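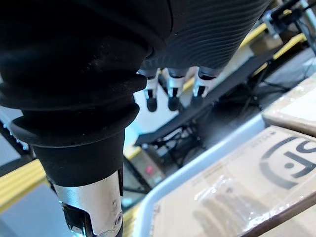 写真:ハルィナ・シェウチュク(キティス)

印刷する | メールで送る

ロボットはつかれない、って本当? 箱をつかむ機械のお手入れを調べてみた

「ロボットはつかれません。休みもいりません。」

工場のパンフレットに、よくこう書いてあります。みなさんも社会科見学で聞いたことがあるかもしれません。わたしはこの言葉をあまり信用していません。つかれない機械なら、どうして工場に修理の人がいて、工具のたなに鍵がかかっているのでしょう。

そこで、ナルンモントにあるキティスという会社の作業場へ行ってきました。平たい段ボール箱をトレーから取り出す、ロボットアームの「セル」があるところです。セルというのは、ロボットとその道具、トレー、まわりの台や安全の設備をひとまとめにした、小さな仕事場のことです。会社の人たちはこのセルを「ウストゥシコ」とよんでいました。

●朝、すぐには動かない

スイッチを入れたら、すぐに仕事が始まると思っていました。ちがいました。

係のラドワ・アイト・アリさんは、電源を入れる前にまずセルのまわりを歩きます。黄色い線の内側に、だれかが台車や工具を置いていないかを見るためです。それから、ケーブルを目で追います。アームは曲がったりねじれたりするので、いっしょに動くケーブルも毎日何度も引っぱられます。ぶら下がったケーブルがどこかに引っかかると、中の細い線が切れてしまうことがあります。

こまるのは、外側がきれいなまま中だけ切れることです。そうなると、ロボットは動いたり止まったりします。「昨日は動いたのに」と言いながら半日さがすこともあるそうです。

点検のあと、アームはゆっくり「原点」という決まった姿勢にもどります。自分の関節がいまどの角度なのかをたしかめ、そこから仕事を始めるのです。ここまでで10分。パンフレットには、この10分のことは一行も書いてありませんでした。

●ジャバラは服? それとも、よろい?

アームの太いところには、黒いゴムのジャバラがかぶせてあります。大きなひだがもり上がっていて、アコーディオンのようにのびちぢみする部品です。ほこりやごみが関節に入るのをふせぎます。

段ボールは、見た目よりずっとほこりを出します。箱と箱がこすれると、紙の細かい粉がまうからです。ジャバラの表面には、細かいほこりの点や、すったようなあとがついていました。

「これは、よごれているからだめなんですか」と聞くと、ラドワさんは首をふりました。

「表面のほこりはふけばいいです。わたしが見るのは、ひだの谷のところ。ひびは、たいてい谷から入ります。」

ふくときは、かわいた布を使います。アルコールや強い洗剤は、ゴムの種類によってはかたくしたり、ひびわれさせたりするので、説明書に使ってよいと書いてあるものしか使いません。ピカピカにしようとがんばりすぎて、かえって部品をだめにした人も前にいたそうです。

●指は三本。では、何を持てる?

手のほうを見てみましょう。このロボットハンドには指が三本あります。白い部分に黒い帯が入っていて、先っぽは黒くて丸い形をしています。

「人間の手のように何でも持てます」という宣伝もありますが、わたしは首をかしげました。人間には指が五本あるし、何より、皮ふがあります。つるつるしているか、ざらざらしているか、すべりそうか。わたしたちは考える前に感じています。

このセルが苦手なのは、透明なビニールだそうです。ビニールはしわになり、光を白くはね返します。カメラで物の場所を調べるときには、その光った部分を箱の角とまちがえることがあります。指でつかむときも、ビニールだけがずるっと動いて、箱がついてこないことがあります。

箱に印刷された大きなロゴも、人間には「ああ、あの箱だ」とわかる目じるしですが、機械にはそうとはかぎりません。黒い文字の線を、箱のはしだと思ってしまうことだってあるのです。

そういう失敗をへらすために、指先のパッドを調べます。パッドがすりへったり、紙の粉がついたりすると、すべりやすくなるからです。ラドワさんたちは、つかむ動作500回ごとに一度止めて、指先をふくことにしています。

500という数はだれが決めたのでしょう。わたしは、コンピューターが計算した特別な数だと思っていました。答えは「きりがいいから」でした。ちょっとがっかりしましたが、こういう返事のほうがわたしは好きです。

●本当にあった故障の話

5月に、ウストゥシコは急に箱を落とすようになりました。記録のノートには、2957回目のつかむ動作で最初の失敗があったと書いてあります。

はじめは、みんな指のせいだと考えました。指先をふき、パッドを新しくしました。それでも落とします。次に、カメラのプログラムがうたがわれました。技術者のナザレノ・ファッブリさんが設定を見直しましたが、おかしなところはありません。

原因を見つけたのは、機械を取りつけた会社「シドレンコ」から来たフナト・シドレンコさんでした。フナトさんは画面を見ないで、まずトレーを手で押しました。トレーが、ほんの少し動きました。

トレーを台にとめる金具がゆるんでいたのです。アームは正しい場所へ手をのばしていました。ずれていたのはトレーのほうです。いちばん高い部品ではなく、いちばん安い部品のねじでした。

「最初に手で押してみればよかった」とナザレノさんは言いました。それからは、朝の点検表に「トレーを押す」という行が加わっています。

●やってみよう:本当に「ずれ」のせい?

机の上にお弁当箱のふたを置き、まん中に消しゴムをのせます。場所をよくおぼえてから目をとじて、消しゴムをつまんでみてください。たぶん、うまくいきます。

次は、目をとじているあいだに、家の人にふたを少しだけ動かしてもらいましょう。指一本分でじゅうぶんです。今度はつまめましたか。

あなたの腕も指も、どこもこわれていません。それでも失敗します。もし手さぐりでうまく見つけられたなら、それは指先の感覚が助けてくれたからです。

●中に手を入れるときの決まり

修理のときは、電源を切るだけでは足りません。電源のスイッチに、自分の錠前をかけます。鍵は、中に入る人がポケットに入れて持っていきます。ほかの人がまちがってスイッチを入れないようにするためです。

アームは止まっていても重いものです。ブレーキがゆるめば、自分の重さで下がってくることもあります。だから、支えをしてから部品を外します。

関節の銀色の金属には、小さなねじがついています。ねじをしめるのも「思いきり」ではいけません。しめすぎれば、ねじ山がつぶれます。どのくらいの力でしめるかは一つずつ決まっていて、その力になると「カチッ」と知らせる工具を使います。わたしもためしにさせてもらいました(もちろん、練習用の板で)。カチッという前に、もうじゅうぶんだと思って手を止めていました。自分の感覚も、あてになりません。

見学できるのは黄色い線の外からです。止まって見えるロボットが、次の合図を待っているだけのこともあります。どこの工場へ行っても、案内の人がいいと言うまで線をこえないでください。

●それで、役に立っているの?

先ほどのノートによると、去年、このセルのお手入れと修理にかかった時間は、合わせて166時間でした。多いのか少ないのか、わたしにはまだわかりません。くらべるには、同じ箱を人が運んだときの時間や、腰をいためた人の数も知らなければなりません。キティスの人に聞くと、「そこまでは調べていない」という返事でした。

重い箱を一日中持ち上げるのは、つらい仕事です。それを機械がかわってくれるのは、よいことだと思います。でも、「人がいらない」という説明は、わたしが見たものとは合いませんでした。ほこりをふく人、ねじをしめる人、トレーを押してみる人がいました。

作業場で働くソン・チンさんは、ロボットが来る前は箱を運ぶ係でした。いまは、ロボットが取りそこねた箱を直す係です。どちらの仕事がいいですか、と聞いてみました。

「腰は楽になったよ。でも、待つ時間は前より長いな。」

●言葉のメモ

セル:ロボットと、そのまわりの設備をまとめた仕事場。
ジャバラ:ひだのあるカバー。のびちぢみして、中の部品をほこりから守る。
原点:ロボットが動き始めるときの、もとになる姿勢。
点検表:調べることを順番に書いた紙。終わったらしるしをつける。

更新:2025年6月29日

印刷する | メールで送る

このサイトでは、ページを見やすくするためにクッキー(Cookie)を使っています。設定はいつでも変えられます。小学生のみなさんは、おうちの人といっしょに選んでください。
同意する | 設定を変える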